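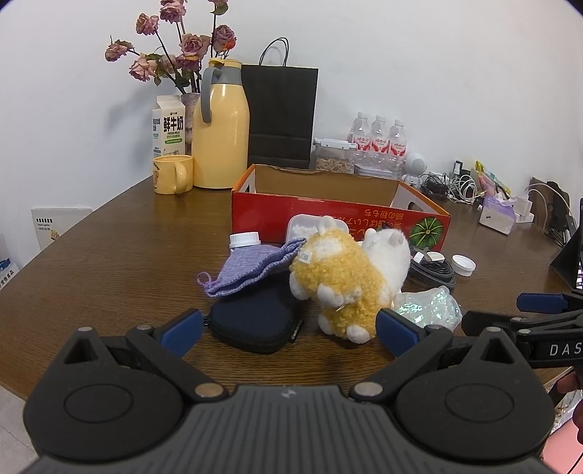 4.2 What ends up on the table

Tables, in our experience, are where objects go when their owners have not yet made up their minds. The households in the Latness group were asked to sort one mixed lot each at a surface of their choosing, and almost all of them chose the table they eat at. The stated aim was to get things put away. The usual result, as in Figure 3, was a table with things on it.

Figure 3. Small household items on a round table, with an open red cardboard box behind. Kaewkla series, sorting stage.

The mixture is typical of the lots we looked at. A plush toy shares the surface with a zippered pouch, a lavender knitted cloth, a small tray of cotton balls and a coiled braided cable. No shop would stock these on one shelf, and no sorter in our group had a word for the lot except "bits". The box, with its Japanese text and green pumpkin, has long since stopped saying anything useful about its contents. Printed boxes were nonetheless preferred to plain ones by most sorters, who told us they were "good boxes" and could not be persuaded to enlarge on this.

We coded 764 items under the Flollalach scheme, which allows three outcomes: kept out, put away, or thrown away. The scheme was drawn up in December and had to be amended almost at once, as it had no place for items moved from one side of the table to the other and then left. We call this shuffling. It took up more of the 30 minutes allowed than any of us would care to admit on behalf of our own kitchens.

Two classes of item gave particular trouble. The first was soft toys, which were picked up early, looked at, and put down again with some ceremony. The second was packaging: clear bags, loose caps, trays. A bottle cap away from its bottle is rubbish by any sensible rule, yet sorters were slow to bin one - the bottle, they said, might turn up. The Cevimer coding notes treat such caps as "pending", and we have kept the term.

Cables were put away quickly and without regret, generally into a drawer that already held others. We did not ask to see the drawer. Section 4.3 deals with the boxes themselves, and with the question of when a box counts as full.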